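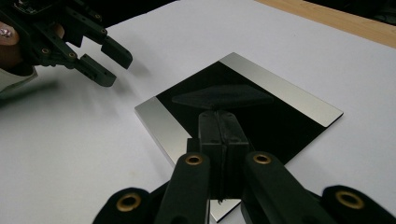
Pernurbridge Street Planting: Frequently Asked Questions

Who looks after the planting in Pernurbridge?

A group of residents who meet through the growing season. We plant and water the tubs on Ludard Street, the two long beds by the bridge and the baskets on the library railings. The town cuts the grass and takes care of the street trees, so please call them about a broken branch.

How can I join?

Come to a planting morning. We start at 9 a.m. outside the library and finish by noon. There is no fee and no form to fill in the first time. If you decide to stay on, Tane Tuhiwai will add you to the phone list.

Do I need to bring tools?

Bring gloves if you have them. Trowels, forks and watering cans are kept in the shed behind the library. Put your name on anything you bring from home — most trowels look alike by noon.

What do you plant?

Spring is mostly daffodils and primroses. We had 500 bulbs from the Begay nursery last fall, and they went into the bridge beds. Summer is geraniums, marigolds and trailing lobelia in the baskets. A few tubs on the shady side of Ludard Street have ferns and hostas all year.

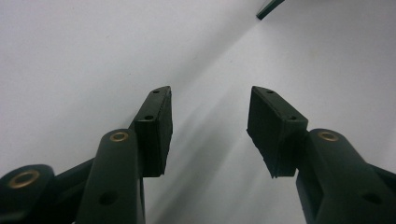
Gripper with its jaws open.

Can I adopt a tub?

Yes. You agree to water it through the summer and pull the weeds, and we supply the plants and compost. Three tubs near the bus stop are free at the moment. Please don't add shrubs or anything with thorns, and check with us before you paint the outside.

How often do the tubs need water?

Every other day in dry weather, and daily during a hot spell. Early morning or evening is best. Baskets dry out faster than tubs and may need water twice. The outside faucet at the library takes a key, which hangs inside the shed door.

How is the group paid for?

Mostly by the plant sale in May. The last one brought in $182 after costs, less than the year before, as it rained from ten o'clock on. Clivero Hardware lets us have compost at cost. Gifts of money can be left at the library desk in an envelope marked "Planting."

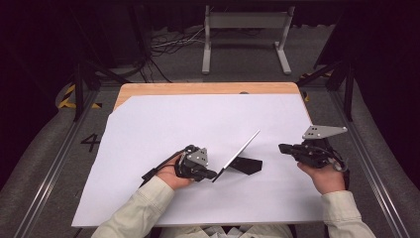 We also take spare plants for the sale. Pot them up a couple of weeks ahead so they have time to settle, and label them with the name and the flower color if you know it. We can't take mint or bamboo.

Can children help?

Yes, with an adult. Bulb planting in November is a good one for younger children.

Someone has damaged a tub. Who do I tell?

Call or text Crescencio Requena, whose number is on the library notice board. Tell him which tub it is and whether there is soil on the sidewalk. If there is broken glass, leave it alone and let him know.

What happens to the old plants?

Geraniums in good shape go home with anyone who has a bright windowsill. Everything else goes on the compost heap behind the shed. Bulbs stay in the ground, so please leave the leaves on the daffodils until they turn yellow.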